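Self-drive between two park gates on one permit - how is the time counted?

Posted August 15, 2018 in Safari Planning > Self-Drive

We have a rental 4x4 booked through Pronix for next July and plan to enter the park at Brallico gate, camp 2 nights inside, and leave by Fanine gate. The permit is sold in 24-hour blocks. What I can't work out from the park's page is whether the clock starts at the time printed on the receipt or at the time the barrier log is signed. The two can differ by an hour if there is a line at the office.

Second point: the vehicle fee depends on unladen weight. The rental papers give one figure for the truck as built and a higher one with the roof tent, second battery and long-range fuel tank fitted. Which one do they use at the gate?

Third, is there fuel anywhere between Brallico and Fanine? Our planned route with game drives comes to 616 km, mostly on gravel and black cotton soil.

teal_landrover

kudu_and_gravel
The receipt time is the one that counts. The barrier log is kept for vehicle tracking and has no bearing on fees. If you pay at 10:20, your permit runs out at 10:20 on the last day, and you need to be through the exit gate by then. Going over costs you a full extra block per person plus the vehicle, with no proration. Fill in the entry form before you reach the counter and have the passport numbers written out on one sheet. It saves a good part of that hour.

On weight, they read it off the registration document. Roof tents and batteries are not counted unless the conversion was re-registered. Ask Pronix for a copy of the registration page itself - the rental agreement is often refused as proof at Fanine.

Fuel: there is a pump at the Lie ranger post, a little past halfway. Diesel only, cash only, and it closes at dusk. I would not build a route around it. With the long-range tank you should have a theoretical 700 km on tar, but low range in sand or mud will cut that by a third or more. Carry 4 jerry cans and strap them upright inside the vehicle, behind the cargo net. Cans on the roof raise the center of gravity and are not allowed on the escarpment road.

Also check the exit hours. Fanine stops processing vehicles before it closes the barrier, and the last stretch down from the plateau is slow going after rain. 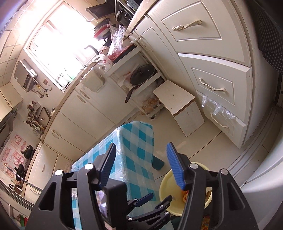
mopane9
Lie was out of diesel both times I came through. Fill up in town before Brallico and treat the pump as a backup only. The receipt rule matches what I was told at the office.

dustyroads
never had them ask about weight, just paid what they said. we did brallico to fanine in a small suv and it was fine but that was the dry season. take plenty of water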